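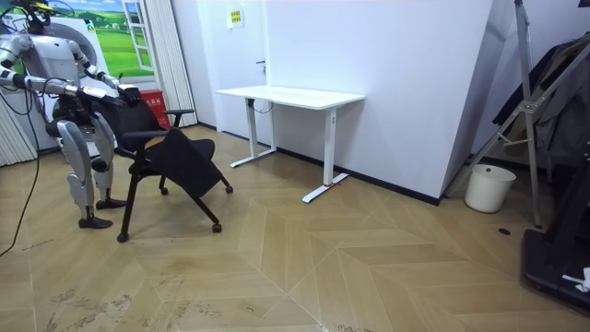
Guoqing Feng wrote in to say I'd got the caster all wrong in my first go at this entry, and that a caster is the whole fitting, wheel and fork and stem together. Fair enough! I've put it right, so let's start again.

Caster (also castor, and both spellings are fine by me)

A caster is a small wheel in a mount, fixed under a piece of furniture or a trolley so that it can be pushed about. Swivel casters turn to follow whichever way you shove; rigid ones only run straight. I grew up calling them all "wheelies", which got me laughed at in a hardware shop in Turkport one Wednesday.

How they work

The wheel sits a little behind the pivot, and that gap is called the trail. Push the chair and the wheel swings round until it's following along behind (watch a supermarket trolley when you change direction, it's the same thing). Too little trail and the wheel gets twitchy and starts to wobble, which is shimmy, a word I love.

Hard and soft

Hard wheels are meant for carpet, soft ones for wood or tile. I had hard ones on floorboards for 2 years and the scratches are still there. Huguette Hamel swears by rubber treads and I've come round to her view.

Looking after them

Hair and thread wind round the axle, so pull the caster out and snip them away with nail scissors. Most office chair stems simply push in. Older furniture often has a screw plate instead, and those screws do work loose!

See also: Trolley; Swivel chair; Tea wagon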